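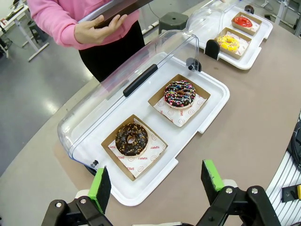 Donut station, lid up, green pads open over the nearer tray.

**Pevunton pastry display, hinged lid — 7 out of 10 as a training prop**

I bought two of these for teaching an arm to serve donuts, a job I suspect no bakery has advertised. The lid is clear, which the wrist camera treats as a personal insult. Our first 56 episodes taught the policy that lids are a rumor.

The long black handle is the best part. It gives the fingers something dark to aim for, and once we added it to the task script the demos got much cleaner. The white base shows off a chocolate glaze nicely. The raised rim is less friendly: come in low and you catch it, and that take goes in the bin.

Paper trays are sold separately. Ours say YUMMY and SMILE, which wears thin somewhere before episode 2000.

The hinges have held up through about seven weeks of teleop, including the stretch when Gil, our older arm, closed everything like a car trunk. I'd buy a third — preferably with a frosted lid.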